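Mini whiteboard for the kitchen bench — ghosting and glare, any fixes?
Posted 2022-07-23 by Cordeiro

Hi all, hoping someone here is more organised than I am. There are four of us in the house, two on shift work, and we've gone through every system going for who's cooking, who's feeding the dog and who used the last of the milk. Paper calendar on the fridge (fell off constantly). Group chat (everyone muted it). So back in January I decided we'd go with a little whiteboard that stands up on its own, so it can live on the bench or the dining table and get carried over to whoever's ignoring it.

I love the idea! My housemates even use it, sort of. But I've got two problems. The first is that anything left on for more than a few days leaves a ghost behind, and last week you could still read an old shopping list under the new one. The second is glare. From my usual chair I can't read a word once the ceiling lights are on.

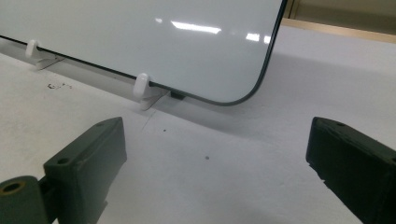 I've tried baby wipes, window cleaner and a dry tea towel, and I'm a bit scared of wrecking the surface if I go any harder. I'd rather not spend much either, I've already blown $21 on markers this year. What does everyone else do?

Brunel
Ghosting first. Scribble over the old marks with a fresh dry-erase marker, give it a few seconds and wipe it while it's still wet. Sounds mad but the solvent in the new ink lifts the old stuff. If that leaves anything, a bit of isopropyl on a soft cloth, then wipe it down with plain water and let it dry properly before you write on it again. I'd give the baby wipes a miss, the ones I had left a film and the markers skated all over it.

For the glare, tilt is everything. A shiny board throws the light straight back at you, so lean it forward or back a little and the bright patch moves somewhere else. Mine sits side-on to the window and I turned off the light over the table — much easier to read. Dark colours help too. Bin the yellow and the orange.

Gretanov
we just use a notebook

Zindale
Seconding the scribble trick, it's saved my board more than once. I also do a full wipe every Sunday night, needed or not, and nothing's had a chance to set since. Cheap markers were half my trouble, so maybe try one decent black one before you buy another big pack of colours. And store them lying flat, mine went streaky standing in a mug.

Contact us | Copyright 2022 | Back to top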